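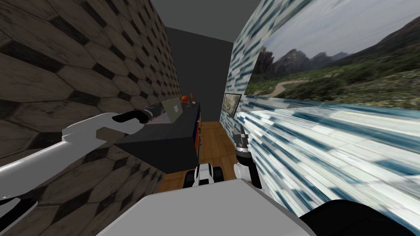 Tetwood, 20 October 2020

About the Tetwood Model Railway School

We teach people to build model railways. Most of our students are adults who had a train set as children and want to start again, and a good number have never laid a piece of track in their lives. Both are welcome. Classes run all year except for a short break in April, when we repair the benches and take stock of the parts room.

How we started

Gonzalo Paredes opened the school after many years of building layouts for other people. His customers kept asking him how to fix things he had built for them, and he found he was spending as much time on the phone explaining wiring as he was at the workbench. The first course had 14 students and met in the back half of a furniture store on Mizuno Street. We moved to our present building when the store wanted its space back.

Greer Morrison joined the following year to teach scenery. Until then the school covered track and electrics only, and students went home with a layout that ran well and looked like a sheet of plywood.

What we teach

The beginner course covers baseboards, track laying, basic wiring and simple scenery. Each student builds a small shelf layout in N or HO scale and takes it home at the end. Lumber, track and wire are included in the fee. Locomotives and cars are not, but there is a loan box for anyone who has not bought their own yet.

The second course is for people who already have a layout under way. Bring a plan, even a rough one on the back of an envelope. Ruairi Moffat will go through it with you and check grades, clearances and how far you have to reach to get at a derailed car. He is strict about reach. If you can't put your hand on every turnout, he will ask you to draw it again.

We also run single-day workshops on these subjects:

Ballasting and weathering track
Digital command control for small layouts
Backdrops and low-relief buildings
Soldering for people who hate soldering
Making trees from wire and dried plants

The Turutum layout

Our club layout is called Turutum, after the made-up mountain town it serves. It is HO scale, with 234 feet of main line, a branch to a quarry and a staging yard hidden behind the hills. Former students built nearly all of it. Eirini Stefanou drew the track plan and is now working on the timetable, which has been revised more often than the track.

The quarry branch is still unfinished. The track is down and tested, but there is no scenery past the second bridge, and the crusher building is a shoebox for the time being.

Staff

Gonzalo Paredes, director, track and benchwork
Greer Morrison, scenery
Ruairi Moffat, layout planning
Eirini Stefanou, operations
Evander Semple, electrics and repairs

Visiting and signing up

The library holds almost 300 books and back issues, and anyone enrolled in a course can borrow from it. Please return things to the shelf they came from.

New students can sign up at the front desk or by mail. Beginner classes fill early, so ask to be put on the waiting list if the one you want is full. Parking is behind the building, and the side door has a ramp.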